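4. The open day at Cunditeck

4.1 What we set up

I had wanted to try the suturing station in front of ordinary visitors for a long while, and the March open day at Cunditeck was the first time the building let us keep the lights, the rig and the queue all in one room. Our station sat between the Shen stand, which had the better biscuits, and the door to the yard. We ran it in slots of 20 minutes, with a short talk at the start, then a stretch of stitching, then questions. Over the day 700 people came past the rope, though plenty of them only slowed down on their way to lunch.

The talk was plain. I said what the two instruments were for, who would normally sit at a console to drive them, and why a needle and thread is such a nasty job to hand to a machine (thread goes where it likes, and skin moves when you pull it). Then I stopped talking, and the big screen showed the view from over the workspace, which is what most of the room watched for the rest of the slot. Figure 1 is from that view.

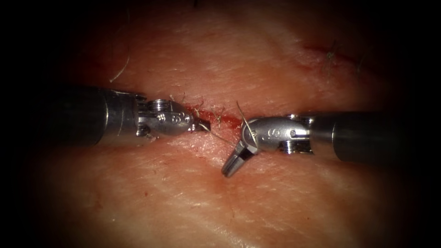

Figure 1. Workspace view during a demonstration slot: the two instruments at the cut, with the thread between them.

I'd worried that people would find the red of the cut hard to look at. A few did step back, and one school group went very quiet, but the commonest first question by a long way was "which one is in charge?" I loved that question! We had planned the whole talk around accuracy and hardly mentioned how two arms share a job, so from the third slot on I threw out half my notes and began with the sharing instead.

4.2 What visitors asked

We kept a comment book by the rope and a button on the Brorar tablet that let people mark the moments they wanted explained. The tablet gave us 2,451 presses, far more than I'd budgeted for, and I should say at once that children account for a good many of them (the button made a noise). I have left them all in. Sorting out the serious presses from the cheerful ones would have meant guessing, and the pattern I care about shows up either way: presses bunched together whenever the screen changed from one view to the other.

That change of view was the part I'd argued for at our planning meeting in Bruvville, and I was pleased with it, even if it made the talk harder to give. From over the workspace you get the two arms and how they face each other, but you have to take it on trust how near the tips are to anything. The close view is another matter. With the jaws open in a V and the short red line just past the tip of the right-hand one, visitors began to ask about distance without any prompting from me - how close is it, how does the driver know, what if the person breathes. The thread got its share too. In the close view it goes soft and blurry at the lower left, where it comes nearest the lens, and several people took that for a fault in the picture until we talked about focus.
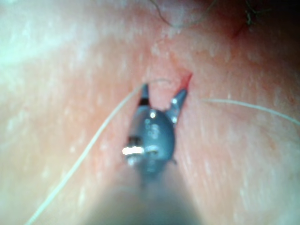
My own view, after a day of this, is that we had the order wrong. We opened every slot on the wide view and kept the close one back as a treat, and by then the smaller children had gone and the adults had settled into watching. Next time I'd start close, on a single instrument, and let people get used to the scale before showing them a pair. Two jaws standing open over the surface, with nothing gripped between them, would be a good place to begin, as it gives you room to ask the crowd what they think should happen next. It would also let me drop the slide on jaw shapes, which I've never liked and which took up too much of every talk.

The other change is to the length. I asked 30 visitors at the exit how the slot had felt, and most said the stitching was too short and the talk too long - fair enough. I've since cut the talk down to the sharing question and a word on thread, and moved the rest on to a printed sheet, which people can take away or leave on the chairs as they please.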